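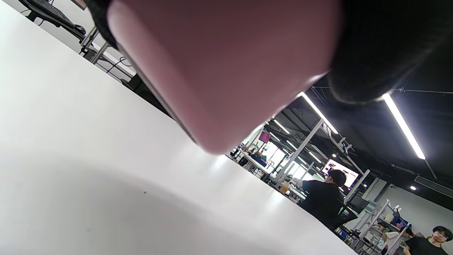

# Re: [storage-ops] Zemoron full backup overrunning the morning window

Mar 6, 2018

On the earlier question from the Diltstead side:

> The weekly full on Major is still running when people log in. The console
> shows the job as healthy the entire time, and the log has no errors in it.
> We moved the start earlier and the finish did not move by the same amount.
> Is this the link between the sites, the disks on Major, or Zemoron itself?
> Also, can we drop the full and live on incrementals? The incrementals
> finish well before midnight and have never been a problem.

Short answer: mostly the disks on Major, partly the catalog, and the link only at the end. I would keep the full for now. Details follow.

## What the job does

The full reads every file on Major, splits it into chunks, hashes each chunk, and checks the hash against the catalog on the Dolport server. A chunk already in the store is recorded as a reference. A new chunk is compressed and sent. The source volume holds 1329 GB before deduplication. All of it has to be read and hashed whether or not anything has changed, and deduplication saves no read time at all. It saves space at Dolport and traffic on the link.

The incremental skips files whose size and modification time match the previous run. It never opens them. Comparing the run time of the two jobs therefore says very little about either one.

## Where the time goes

I ran the full with phase logging turned on and read the disk queue on Major alongside it. The read phase is limited by seeks. The large project archives stream without trouble. The mail spool and the old build trees are small files in deep directories, and throughput drops sharply as soon as the job enters them. The processor is mostly idle through this part.

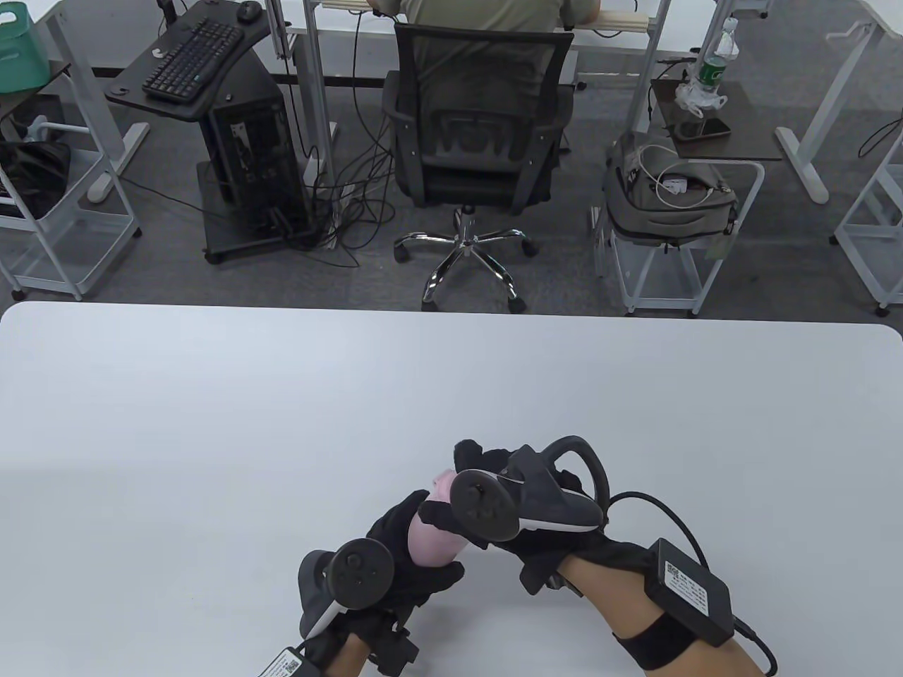 The same pattern explains why moving the start earlier did not help by the full amount. With the earlier start, the read phase overlaps the index rebuild on Major, and both jobs ask for the same spindles. Each one slows the other. Please put the start time back where it was until the rebuild has been moved. The rebuild can go after the full with no harm, and its only consumer is the search page.

The second delay is catalog maintenance. After the last chunk is sent, Zemoron verifies the references and compacts the catalog. During this phase the console still says "running," and the source volume snapshot on Major stays mounted. I measured up to 45 minutes between the last chunk and the release of the snapshot. Users notice this part the most, as every write to a snapshotted block costs an extra copy.

The snapshot is not needed after the last chunk. There is an option to release it early:

```
[job major-full]
snapshot.release = after-read
catalog.compact = deferred
read.threads = 5
```

`after-read` lets go of the snapshot when the source has been read in full. `deferred` moves compaction to the server's own maintenance slot. Raise `read.threads` only on the archive volume. On the mail spool, more threads made the queue longer and the throughput lower.

Check that the maintenance slot on the Dolport server is enabled before setting `deferred`. If it is off, compaction is put off indefinitely and the catalog grows until lookups slow down. The server does not warn about this.

## Dropping the full

I am against this for three separate reasons, in order of weight.

First, the incremental trusts size and modification time. Some of the older tools on Major write files and then restore the original timestamp. If the size is also unchanged, the incremental passes over the change. The full is currently the only job that would pick it up.

Second, the store keeps one copy of each chunk. A damaged chunk affects every backup that refers to it. A full re-hashes the source and compares against the catalog, but it does not re-read stored chunks unless `verify.store` is set. It is unset on our server. The full as configured gives less protection than people tend to assume, and I would sooner fix that than remove it.

Third, restore time. Long incremental chains mean many catalog lookups. In the June restore test, the chain was short and the result was acceptable. We have no measurement for a long one. 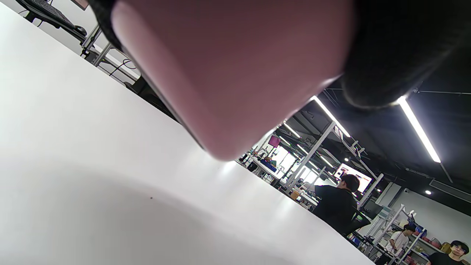 A reply from Diltstead asked whether the full could be split by volume, with archives one week and mail plus build trees the next, so that neither half gets near the morning. It also pointed out that the archives account for 1040 GB of the total and almost never change.

Yes, and I think that is the better plan. The archives can go to a monthly full with a weekly incremental. The timestamp problem does not apply to them, as the tools in question do not touch that volume. What remains is the slow part, but it is the smaller part, and it should fit in the existing window with the index rebuild out of the way.

Two cautions. Retention is counted per job, so a new job starts with an empty history. Do not delete the old job when the new ones are created. Disable its schedule and leave its restore points to expire. Also, exclude patterns are not copied when a job is cloned. The scratch directory on Major will be backed up unless the pattern is entered again by hand.

## Proposed order

1. Restore the original start time on `major-full`.
2. Move the index rebuild to run on completion of the full.
3. Set `snapshot.release = after-read` and let one full run go by.
4. Confirm the maintenance slot, then set `catalog.compact = deferred`.
5. Create the split jobs, with excludes, and disable the old schedule.
6. Set `verify.store` on a monthly cycle and repeat the restore test with a long chain.

Please leave a full run between steps 3 and 4. If both are changed together, the phase logs will not show which one had the effect. 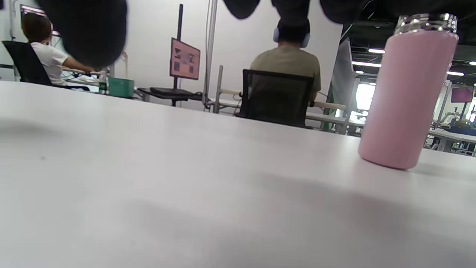
*Tumbler on the white table, desks behind.*

Phase logs are in the usual directory at Dolport, under the job name. If the Diltstead server shows a different split between read and compaction, send the summary lines to the list. The full log is too large for the archive and will be held by the size filter.

-- 
storage-ops, Dolport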